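Course handout 4: Shading, shadow and the appearance of curved surfaces

Read before the lab. Sections 1 to 3 are examinable; section 5 is background. The course text is referred to as Verschueren throughout, and the renderer on the lab machines is Isto. Students working at home may use Jastero instead, but the menu names differ and the notes do not cover them.

The handout deals with how a renderer decides how bright each point on a surface should be. Color is left for handout 5.
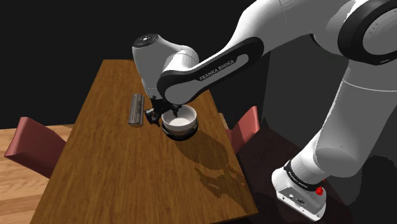
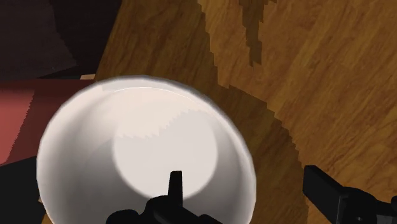

## 1. Surface normals

Every shading calculation begins with the normal, a vector of length one that is perpendicular to the surface at the point being shaded. On a flat face the normal is the same everywhere. On a curved surface it changes from point to point.

Most models are stored as triangles. A triangle is flat, so a curved object is only an approximation. A cylinder built with 12 sides has a visibly angular outline. With 24 sides the outline improves, although the corners can still be found at close range.

Two kinds of normal are in use:

- **Face normal.** One per triangle, computed from the cross product of two edges.
- **Vertex normal.** One per vertex, normally the average of the face normals that meet there, scaled back to length one.

The average may be weighted by the area of each face or by the angle at the vertex. Verschueren uses angle weighting. Isto uses area weighting by default, and results will differ slightly from the worked answers in the text unless the setting is changed.

## 2. Diffuse reflection

A perfectly matte surface scatters light equally in all directions. Its brightness depends on the angle between the normal N and the direction to the light L:

 I = k * I_light * max(0, N · L)

where k is the reflectance of the surface, between 0 and 1. The viewing direction does not appear in the formula. Moving the camera leaves the diffuse term unchanged at a given point.

The max() is required. Without it, points facing away from the light receive negative brightness, and this is then added to the contribution of other lights and darkens them. Leaving it out is a common error in submitted work.

Worked case. The light direction makes an angle of 60 degrees with the normal, and k = 0.8. The cosine of 60 degrees is 0.5. The diffuse term is 0.8 × 0.5 = 0.4 of the light's intensity.

For a point light, intensity also falls with the square of distance. Doubling the distance leaves one quarter of the light. For a directional light, used to stand in for the sun, there is no falloff.

## 3. Flat and smooth shading

Flat shading evaluates the formula once per triangle with the face normal. Each triangle has a single brightness and the edges between triangles are plain to see.

Gouraud shading evaluates the formula at the vertices and interpolates the resulting brightness. It is cheap. It loses small highlights that fall inside a triangle.

Phong shading interpolates the normal and evaluates the formula at every pixel. The interpolated normal must be scaled back to length one before use. Skipping this step gives surfaces that are too dark in the middle of large triangles.

Neither smooth method changes the geometry. The outline of the object stays angular, and so does anything computed from the true triangle positions, shadows included.

## 4. Shadow maps

A shadow map is a depth image made from the position of the light. During the main pass, each point is projected into the map. If the point is farther from the light than the stored depth, it is in shadow.

The map has a fixed resolution, and each of its cells covers an area of the surface. Where that area is large compared with a screen pixel, the border of the shadow takes on a stepped form. The effect is strongest in three situations:

1. the light is far from the object and the map covers a wide region;
2. the surface is nearly parallel to the light direction;
3. the camera is very close to the surface.

Stored depths are also rounded, and a lit surface can wrongly shadow itself in a pattern of stripes. The usual remedy is to add a small bias to the comparison. Too much bias detaches the shadow from the object that casts it. A bias that increases with the slope of the surface is preferred.

Filtering takes several comparisons at neighboring cells and averages the results. It softens the border but does not add detail. A 2 × 2 filter is the smallest in use and is rarely enough alone.

## 5. Indirect light

The formula in section 2 counts only light that arrives straight from a source. In an enclosed or concave shape, light also passes from wall to wall. A constant ambient term is the crudest substitute. Ambient occlusion reduces that term where nearby geometry blocks the surroundings.

## Lab task

Open the Landivitz file from the course folder. Render the cylinder with flat, Gouraud and Phong shading, using the same light each time. Then turn on shadows and halve the map resolution until the border is visibly stepped. Record the resolution and the bias value.

Submit the renders with a written report of no more than two pages. State which normal weighting was used.

Reading: Verschueren, chapters on local illumination and shadow algorithms.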